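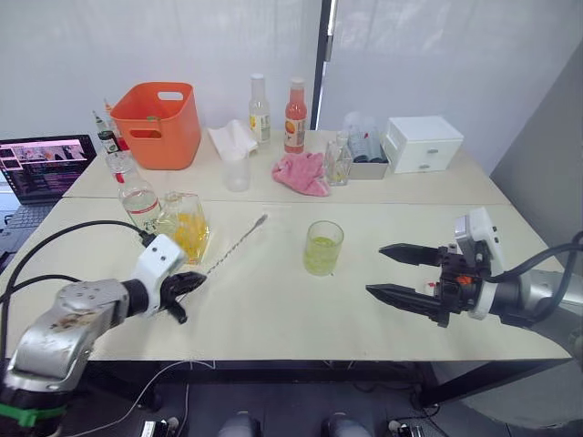
Fig. 1 - Pitcher, tumbler and bar spoon on the front table, juices at the back.

Mixed Drinks, Unit 6 - Setting Up and Building in the Glass
Handout, September group. Notes by Loredana Sorrentino, additions by Mirko Rinaldi

Read before the practical. Bring it with you, it will get sticky, fine.

What we cover
Layout of the station. The long spoon. Built drinks vs stirred drinks. Pouring into a short glass. Pitcher drinks only briefly, more in the next unit.

1. Layout
Two rows. Front row = what you are touching now. Back row = what you will need later. Compare Fig. 1: glass and pitcher in front, juice bottles and the orange basket behind, cloth within reach.
Glass goes in the middle and stays there. You move the bottles, the glass doesn't travel.
Labels toward you when practicing. Toward the guest when it's for real (Gianni Amato will mark you down for this, he always does).
Small bottles get lost behind big ones. Look at the back left corner in Fig. 1, where a red bottle is half hidden by the basket. Tall at the back, short in front, or you'll be reaching over things all evening.
Cloth folded, not bunched up. Paper towels are for spills and get thrown out after.
Tables pushed together: watch the seam. Never stand a glass on it.

2. The bar spoon
Long, thin, usually a twisted shaft. The twist lets it turn between the fingers. Small bowl at one end, the other end varies - flat disc, fork, teardrop, plain.
Hold it high, between thumb and first two fingers. Back of the bowl against the inside of the glass. Wrist almost still, fingers do the work.
Common faults:
- gripping it like a soup spoon
- lifting it in and out (adds air, we don't want air here)
- leaving it in the glass while pouring
- putting it down with the bowl hanging off the table

When you're not using it, lay it down flat where the hand expects it. In the exam room there will be a spoon jar with water. In class there is not always one.
Flat disc end can be used for light pressing - mint, a berry. Not limes. You need a proper muddler for limes.

3. Built drinks
Built = made in the glass it is served in. No shaker, no second glass.
Order for this course:
1) ice, if the drink takes it
2) spirit or base
3) juice or syrup
4) topper, anything with bubbles, last
5) one or two turns of the spoon, bottom to top
6) garnish

Liam Wainwright teaches syrup first. It works too, heavy things sink and you lift them with the spoon. Pick one and stick to it, don't mix methods halfway thru the drink.
In a short tumbler there is very little room. Leave a finger at the top. People always overfill in week 2.

4. Pouring
Bring the container low over the glass, tilt slowly, keep the stream thin. You want to see it land. Thin stream = you can stop when you like. Wide stream = you've already poured too much.
Aim for the middle of the glass, not the rim. Straight sided glasses forgive you less than flared ones because the liquid climbs the wall.
To stop: tip back and give a quarter turn of the wrist. Catches the drip.
Free hand stays near the glass, doesn't have to hold it. If the glass is light, steady it at the base, never at the rim.
Thick juices pour late and then all at once. Swirl the bottle first (cap ON, please). 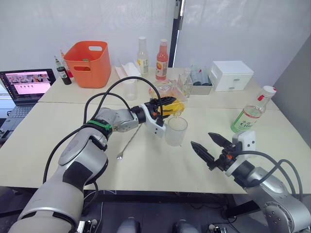

5. Screen or paper at the station
Laptop to the far side, away from the pouring hand. Read the whole recipe, then start. Scrolling with wet fingers is how the school lost one keyboard already.
Better: write the quantities on a card and prop it against a bottle. Annunziata Caputo has blank cards, ask her before class and not during.

6. Pitcher drinks - short version
Fruit pieces in first, liquid over them. Cut pieces small enough to leave the pitcher but too big to be swallowed by accident. Stir with the long spoon, a short one will disapear in there.
Pour with fruit held back by the spoon, then add pieces to the glass by hand (tongs if guests are looking).
Chill the pitcher, go easy on ice. Ice in a pitcher waters everything down before the second round.

7. For the practical
Set up the station from memory. Build one drink in a short tumbler, juice of your choice. No spills on the table at the end, wipe as you go.
Marks: layout, spoon, pour, cleanliness. Taste counts less than you think at this stage.
Dry run the pour at home with water and food coloring, same glass each time, until the level comes out even.

Reading: course book p. 169, box on spoons. Skip the history part.
Missing handouts for Unit 5 - ask Mirko.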